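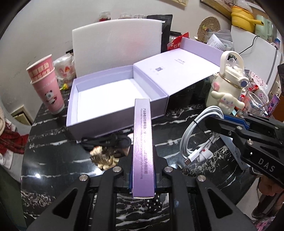 Escrow holdback on roof repair, seller now says no

Aug 16, 2022
14 replies

merley_buyer
ok so we are 11 days from closing on a place in Merley. Inspection found the flashing around the chimney is shot and some soft decking under it. Seller agreed in writing to a holdback, money sits in escrow till the roofer is done. Now their agent says seller "would prefer a price reduction instead". Same dollar amount. Lender hasnt answered yet. Is this normal? do I care?

Share (4)

tworivers_re
Take the reduction. Cleaner. Holdbacks are a pain for everybody and the title company charges for it.

gutterball
Disagree with above. A price cut goes into the loan, so you see pennies a month and still have to pay the roofer out of pocket. Ask for a closing cost credit if you want cash in hand. Not the same thing at all.

merley_buyer
yeah that was my worry. we are putting down 20 percent and there's not a lot left after that. Roofer quote is $8,640 so not nothing

tworivers_re
Ok with that little cushion I'd go credit. But check the cap. Your lender only allows so much seller credit and if you already got some toward points you may be near it.

Share (2)

oldflipper
Is it signed by both sides? The holdback I mean. If its an addendum with signatures, seller doesn't get to "prefer" anything. They can ask. You can say no.

merley_buyer
Signed by both. June, same week as the inspection. closing got pushed twice after that, first the appraisal, then seller's new house wasnt ready
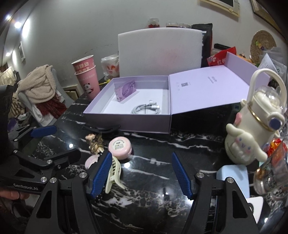

Also the addendum names the roofer (Gerlach Roofing) and says work done within 30 days after closing. Called Gerlach this morning, they can't start for six weeks. So maybe the holdback is busted anyway?

oldflipper
Not busted. Amend the date. One line, everybody initials. Make it 60 days, or 90 if the lender will go for it.

gutterball
Lender has to be ok with it tho. Some wont close at all with an open roof item, some want one and a half times the quote held back. Have you asked who is underwriting? Who's the lender

merley_buyer
Favance. Loan officer was great until about two weeks ago, now I get voicemail. Left three.

hallway_closet
Email, don't call. Put the closing date in the subject line and copy your agent. Then call the processor and skip the loan officer, processor is the one with your file open.

Share (1)

snowload
Can I ask why nobody is saying make seller fix it before closing?? It's their roof till you sign.

tworivers_re
Because the roofer is six weeks out and closing is in 11 days

snowload
so push closing again. or find another roofer. Chimney flashing is a day or two of work. Seller will hire the cheapest guy though, I'll give you that.

merley_buyer
Can't push. Rate lock ends the day after closing and our lease is up end of the month. Landlord already has somebody moving in.

gutterball
Ok then extending the lock costs money too, so seller fixing first is out. Credit or holdback. Those are your two.

ditch_witch
Going to be the bad guy. Soft decking means water has been getting in a while. Did anybody look at it from the attic side? We bought on Iten Road, same deal, "just flashing", ended up more than 100 square feet of decking plus insulation and a bedroom ceiling. Quote was for the flashing. Bill was not.

merley_buyer
inspector stuck his head in the hatch but there was stuff stored all over up there, report says "limited access". ugh

oldflipper
Then the holdback is better for you, if it's written as cost of repair up to X and not a flat number. Read the wording. And get somebody in that attic before you sign ANYTHING new.

tworivers_re
Fair, I change my vote. Didn't know about the attic. Still think the title company is going to grumble.

merley_buyer
Ok. Agent is asking for attic access tomorrow, seller has to move the boxes. Emailed the processor with date in subject line. Addendum says "not to exceed", just checked, so thats something. Will post when I hear form Favance.

ditch_witch
Bring a flashlight and a screwdriver. Poke the wood by the chimney. If it goes in easy, take pics and send them to the seller's agent same day.

Share (6)
Comments (19)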